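Mindow Room Dehumidifier
Set-Up Guide, Section 4: Placement and First Run
Revised November 24, 2018

By now the unit is out of the box and the foam is all over the floor. Keep the box until the end of July. If you need to send the unit back, the Barta service counter will ask for it, and they have heard every story there is about recycling day.

4.1 Choosing a spot

1. Pick a level, hard floor. Carpet will do if you have no choice, but the unit sinks into it and then sulks.
2. Leave a clear hand's length behind the rear grille. Leave the same on the side with the tank door, or you will be walking the whole machine out every time the tank fills.
3. Close the windows. You would be surprised how many service calls end here.
4. Keep the unit away from heaters, clothes dryers and curtains long enough to be inhaled.

CAUTION: Do not stand the unit on a chair, a stool or a stack of paint cans. It has wheels.

Rooms with a bare concrete floor often feel damp low down and perfectly pleasant at head height, so the people in them see no problem while the furniture does. Wood takes up moisture slowly and gives it back slowly. Solid tabletops are a fair test of a room. If yours swells in summer and opens hairline gaps in winter, the room is swinging too far in both directions, and this machine can help with only one of them.
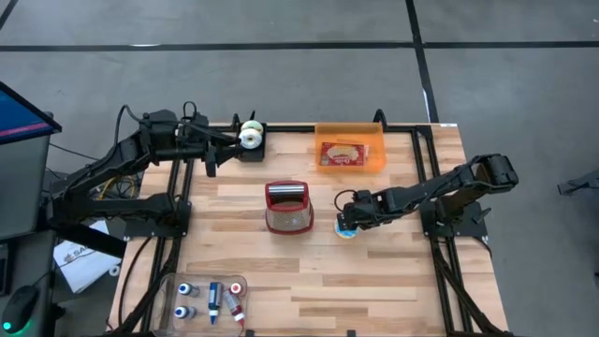
Fig. 4-1. Wood top, concrete floor.

4.2 Setting the target

1. Plug the unit straight into a wall outlet. Extension cords are for holiday lights.
2. Press POWER. The display shows two dashes while the sensor makes up its mind.
3. Press TARGET, then use the arrows. The factory setting is 47 percent, a number our engineers reached by argument.
4. Press TARGET again to save. If you simply walk away, the unit goes back to the old number and does not mention it.
5. Set the fan to LOW or HIGH. There is no medium. There was one on the Skollach model, and it sounded just like HIGH.

Note: If the display shows E2, the tank is not seated. Take it out and push it in again until it clicks. If it clicked and still shows E2, the float is stuck. Wiggle the float. This is the official procedure.

4.3 First run

1. Let the unit run for 60 minutes with the door closed.
2. Stay out of the room, or at least stop opening the door to check on it.
3. Read the display. A brand-new unit in a damp room may show a higher number than when you started. Leave it alone.
4. Empty the tank before bed on the first night, even if it looks half empty. Few people enjoy meeting the FULL alarm in the dark.

The alarm beeps until the tank is removed. It cannot be turned down. Mariann Simon, who wrote the original version of this guide, asked for a volume button three times and was given a second beep.

CAUTION: Tank water is not for drinking, for baby bottles or for aquariums. It has been through a machine that lives on your floor.

4.4 Soft goods and storage bins

Fabric holds on to damp longer than air does. Cushions, blankets and stuffed toys can still smell of basement a week after the display says everything is fine. Stand them where air can reach more than one side, and turn them now and then. Bins with lids should have the lids off for the first few days. If something smelled bad before it got damp, the dehumidifier is not the appliance you need. 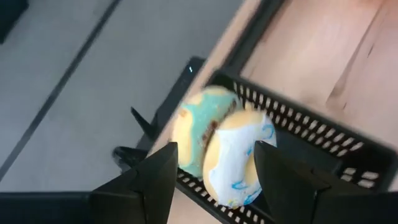 Can I dry wet laundry in the same room as the dehumidifier?

Laundry can be dried in the room as long as it hangs well clear of the unit and does not drip on it. Set the fan to HIGH, and expect to empty the tank more often than usual.

4.5 Continuous drain (optional)

The Vesus hose kit is sold separately, for reasons that made sense to someone in sales.

1. Unplug the unit.
2. Remove the rubber plug at the back. Put it somewhere you will remember. You will not remember.
3. Push the hose on as far as it will go and tighten the clamp by hand.
4. Run the hose downhill to a floor drain, with no loops and no uphill stretches. Water has not changed its position on this.
5. Put the tank back in, even though it now has nothing to do. The unit will not start without it.

Note: Check the hose for kinks after vacuuming, after moving the unit and after any visit from children.

For replacement plugs, call the parts line and ask for extension 1682. Have the model number ready. It is on the label underneath the unit, so read it before you fill the tank.

Filter cleaning is covered in Section 5.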